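Re: [gripper-users] Jelter fingers vs. stock, sim comparison

Carleen Rutherford wrote:
> Ran the ring sort again on Wednesday with the Jelter fingers swapped in.
> 684 successful grasps, against 605 for the stock Kaneko pair, same
> controller and same budget of 2000 tries each. I think we can tell Zevum
> to go ahead and order.

I would hold the order. Those are simulator grasps, and the gap could come from the friction setting alone. Which value did you use? If it's the default that ships with Jovora, I don't trust it on a hollow ring with a thin lip. I asked the same thing in March and got a shrug.

Also, neither number is good. Two thirds of the tries failed with both pairs, so I'd like to see the failures split up by where the ring was. A ring on its own is an easy pick. One sitting almost against the divider is another matter, and a black fingertip that wide has to go somewhere. My guess is the new fingers win on the loners and lose in the cluster.

The shadows bother me too. One of the grey rings is mostly in shade and its lip hardly stands out from what's around it. If the camera side misses it, that's no fault of the fingers, but it still lands in your count.

Can you rerun seed 3789 with both pairs and the light moved? View from that run attached. 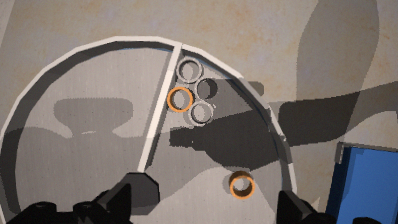
gripper-users Digest, Vol 14, Issue 6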